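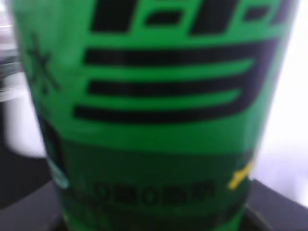
Green, with black stripes. Other colours are stocked when somebody remembers to order them.

Drinks at Lostbridge: your questions, answered more or less patiently

Lostbridge is a shared workroom with desks at the front, benches at the back and one kitchen that everybody believes somebody else is cleaning. This page deals with the drinks shelf, the fridge and what becomes of the empties. Desk bookings and keys are on the other page. Please don't ring the front desk about pop.

Can I have a drink at my desk?

Yes, if it has a lid or you are a careful person. Most people think they are a careful person. Liya Weldu, who looks after the front room, keeps a roll of kitchen towel by the printer and a list in her head.

What about on the benches?

Not on the back bench while anyone is gluing, sanding or painting. The window sill is fine for a quick sip. We have had a drink sanded into once and the owner finished it, but we don't recommend it.

Which fridge is which?

The tall one is the Winia and it is for everybody. The small one under the counter is called Isura, after the first person who was trusted to defrost it, and it is for milk and lunches only. Drinks put in Isura will be moved to the Winia. Drinks put in Isura a second time will be moved to a shelf you can't reach.

Why is the Winia always so full?

It came to us in 2014 with three shelves and now has two. The third was taken out to be washed. If you know where it is, there will be no questions asked, or only a few.

Do I have to pay for the drinks?

Yes. The price is on the card taped to the inside of the door, and the tin is on top. If you have no change, write it in the book with your name — your whole name, please. "Me" owes us for 40 drinks at the last reckoning and we would very much like to meet them.

How do I know which drink is mine?

Write on it. There is a marker tied to the fridge handle with string, and it has been untied and borrowed only a few times.

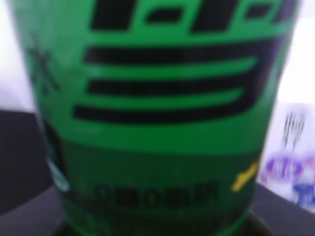
Dark ink on a dark patch of print is no use to anyone, so find a plain bit of colour and put your initials there, as big as you like. Failing that, a strip of masking tape round the side works on everything and peels off again. An elastic band doesn't count. Half the room uses elastic bands.

Two of us have the same initials. Now what?

Add a small drawing. Dagim Nigatu does a fish. Please don't also do a fish.

Someone has drunk mine. Who do I tell?

You can write it in the book, on the page headed "Losses", which makes sad but gripping reading. In most cases the guilty party has simply taken the nearest thing that looked like theirs, and will replace it by the end of the week if asked nicely. Notes in capital letters have been tried. They mostly led to more notes in capital letters.

Can I put a drink in the freezer part to cool it quickly?

No.

Just for ten minutes?

Still no. You will go back to your desk, the phone will ring, and at five o'clock somebody will open the door to a burst can and a frozen puddle. If you want it cold in a hurry, wrap it in a wet cloth and stand it in the fridge proper, near the back, or use a bowl of water and ice. There is ice. Fill the tray up after you.

Where do the empties go?

Cans go in the tub by the back door, rinsed. Glass goes in the crate beside it, and plastic bottles go in the bag hanging from the hook, with their tops back on. Anything with drink still in it goes down the sink first. The tub is not a sink, in spite of what you may have seen other people do.

Do I really have to rinse them?

Come and stand by the back door in August and then ask again.

Should I crush my cans?

Squash them sideways if you want to, but don't stamp them flat. The people who collect from us prefer them to look like cans. Also, the floor downstairs is the ceiling of the Wubshet café, and they have been very good about it so far.

What happens to them after that?

They go to the yard once a month in Dagim's van, or in two trips if it has been hot. The money is paid into the tea fund. Our long-running target is 3000 cans in a year, chalked up on the wall by the back door. We have never reached it, which is either a failure of recycling or a success for everyone's teeth.

Can I bring empties from home?

A bag or so, yes. Please don't clear out your garage. One member did this in February and we could not get the back door open until the afternoon.

May I keep some for a project?

Take what you like from the tub. They make decent pen pots and very good paint-water pots, and you can cut them with ordinary scissors you no longer care about. Fold the cut edge over or put tape on it before you hand it to a child, or to Dagim. The plasters are in the drawer under the kettle.

I've spilt something on the floor. Do I have to own up?

Only if it's sticky. A dry wipe first, then warm water with a drop of washing-up liquid, then plain water. Skip the last bit and everybody's shoes will squeak for days, and they will follow the squeak back to your desk.

And if it went in a keyboard?

Turn it off, unplug it, tip it upside down over the towel and leave it alone until tomorrow. Don't shake it. Don't use the hairdryer, which belongs to the bench and blows out small bits of sawdust along with the hot air.

Can you get in the drink I like?

Possibly. Put it on the list on the side of the Winia and see if anyone else adds a tick. Two ticks and Liya will buy a tray of it. If the tray is still there when its date comes round, you will be asked to take it home — and we will remember whose idea the dandelion one was.

Is there coffee?

There is a kettle and a jar. The rest is between you and the jar.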